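4.2 Sitting beside the arms

The memo that announced the change at Kotside is dated Dec 27, 2022, and I have a copy of it pinned over my desk. It runs to one page. It says that carton handling on the returns side would be "supported by a two-arm Pallow unit", that staff would be "released to higher-value tasks", and that any questions should go to a shared inbox. I asked to see what had come into that inbox and was told there had been 2 messages, both wanting to know whether the radio could stay.

I mention the memo because so much of what people told me was a way of answering it. Section 4.1 dealt with the sorting and the paperwork, and there the story is fairly plain – the scanning got quicker, the Zarker screens replaced the clipboard, and most people I spoke to would not go back. The bench where the arms work is another matter. It is the part of the job that changed shape most, and it took me the longest to make sense of (I rewrote this section four times, if the reader will forgive me for saying so).

Before the unit came in, returned cartons were handled by whoever was nearest. You picked one up, turned it over, looked at the corners, decided whether it could go out again and put it down. Ewurabena Essien reckoned she had never thought of this as a task at all. It had no name and no line on the rota. When the Pallow unit arrived in February it got both, and suddenly there was a thing called "carton presentation", with a start time and a person down against it.

Presentation means getting a carton to a place on the table where the arms can deal with it. In the training notes that is one sentence. On shift it is a long string of small judgements about which way round a box goes, how far from the near side, and what to do with one that has been opened badly. Crumpled faces were the cause of endless talk. So were gaps at the top where the flaps no longer met properly, and bottoms that had started to splay, so that a box would not sit as it should.

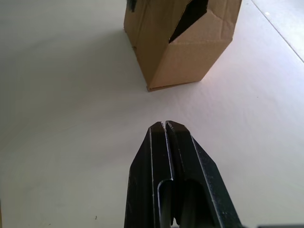 Everyone on the bench had a private list of the boxes they trusted. Đức Vi liked stiff ones with a good hard fold down the corner and would set them at an angle, having decided early on that the unit did better that way. Léonie Delorme always put hers square on. They had argued about it for weeks, quite happily, and neither had asked the supplier. When I did ask, the engineer on the other end of the line said the software should cope with both. I passed this on and it made no difference at all to either of them!

I find this interesting for a reason that goes beyond boxes. A good deal of the writing on workplace automation treats the skill of a job as something that is there beforehand and then drains away. At Kotside some of it did drain away. Ewurabena was quite clear that she had stopped noticing weight, for instance, and that when she went back to packing by hand for a week she was slow and cross. But there was also skill being made at the bench, very quickly, about a thing that had not existed a few months before. It just didn't look like skill to the people who write rotas. It looked like somebody sitting down.

The sitting down is worth a few words. The minder's chair is beside the table, close enough to lean on the top, and the rule is that someone should be in it whenever the arms are live. People had strong feelings about that chair. Some enjoyed it, particularly at the end of a run of early starts. Others felt watched in it, or felt that they were seen to be doing nothing, and they would fidget with labels or fold bags so as to have something in their hands. One woman told me she had started to stand through the whole of her turn on the days when the area manager came by. Nothing in the rules asked her to.

Then there is the waiting. The arms are not slow exactly, but they are slow in the wrong places, if you are used to doing the same job with your hands. They come in from either side, pause near the box, and close up on it in a way that several people described as polite. My own word in my field notes is "dithery", which I now think is unfair. What matters is that the pause lands just where a person would already be turning to the next box, so you have your whole body ready to move and nothing to move for. After an hour I found it oddly tiring, and I was only watching.

The far side of the table had meanwhile become a sort of shelf. Items due to be tried later were set out there in a row, and the minder was expected to leave them alone until the cartons were done. I set the layout down here because I come back to it below: people read that row as a forecast of what the unit would be given next, and so of what they might be giving up.

Figure 2. Both arms at a small carton, with the right-hand gripper against the side of the box. The items lined up on the far panel include a navy zippered pouch, a soft item in a clear plastic bag and a light wooden block. 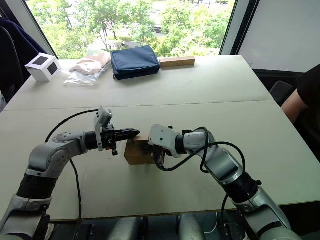
Delali Essien read a draft of this section and told me I had the waiting wrong. It was never the pauses that wore people out, she said, it was having to keep deciding whether to step in. If you stopped the arms too early, the log put it down as your stop. If you left it too late, you had a box on the floor and that was yours as well. She said she would gladly sit through any amount of dithering if the screen would just once record that she had been right to leave it alone.

I think she is correct, and I have left my own paragraph in place so that the reader can see where I started. Her point sent me back to the logs. Over the period of the study the Zarker system recorded 1036 carton attempts at this bench, and in 44 of them the minder pressed stop. Those stops are listed one by one, with a time and a set of initials. The rest of the attempts carry no initials. So as far as the record goes, the minder exists on 44 occasions and is otherwise away, when by the rule she was in the chair the whole time.

You can imagine how that goes down. Three separate people brought it up before I had asked anything about logs. Đức said it was like being a goalkeeper in a league that only wrote down the goals. He had asked for a "let it run" button, to be pressed when you had seen something doubtful and chosen to leave it, and was told the request had gone to Nyarko, the firm that looks after the software side. It was still there when I finished my visits. I don't say this to be hard on Nyarko – a button like that has to be explained and tested, and it will surely be pressed for all kinds of reasons – but it was the single change I heard asked for most often, and it would cost very little in comparison with the unit.

There is a pay question tucked in here too. Kotside grades its jobs partly on "decisions recorded", a measure brought in years before the arms were thought of. Under that measure the bench comes out lower than hand packing. Of the 12 people I interviewed, most had not known this until it came up in their review, and Léonie found out when she was turned down for a step she had expected to get. She was furious for a fortnight, and then she began keeping a notebook. In it she wrote down each time she had hovered over the button and held off, and what she had seen that made her hold off. 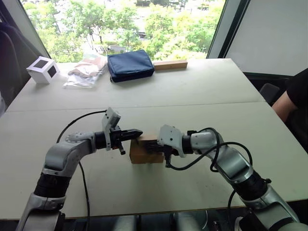

The notebook turned out to be the best source I had, and I'm grateful for the loan of it. Léonie writes in a kind of shorthand. "L slow, R ok, wait" is a typical entry, meaning that the left arm had been late to the box, the right was where she wanted it, and she had given it a moment longer. Further on the notes get shorter still and start to be about the box alone. By the last pages she seems to be making most of her decisions before the arms have moved at all, at the point of setting the carton down. That fits with what Đức and Ewurabena told me, and it makes the name "presentation" seem a rather poor one. A lot of the minding is over by the time the minder sits.

I should be careful about how much I hang on one notebook. Léonie is unusually thorough, she was annoyed when she began it, and she knew by the halfway point that I would be reading it. Delali tried keeping one as well and gave up within days, on the grounds that writing things down made her miss the next one. The entries do line up with the logged stops wherever the two overlap, so I'm fairly happy using it for the order in which things were noticed. I would not use it for how often.

As for the row of things at the back of the table, opinion was split. The pouch worried nobody much, and the wooden block was seen as a bit of a toy. The soft item in its bag was a different matter, as soft returns are the bulk of the work on the next bench along, and people from that bench had taken to wandering over at break to see whether it had been moved. Ewurabena said they would pretend to be after the tape gun. I asked the shift lead whether anyone had been told what the plan was for soft goods, and she said there wasn't a plan yet, only a list. Section 4.3 takes up that list, and the meeting at which it was finally read out.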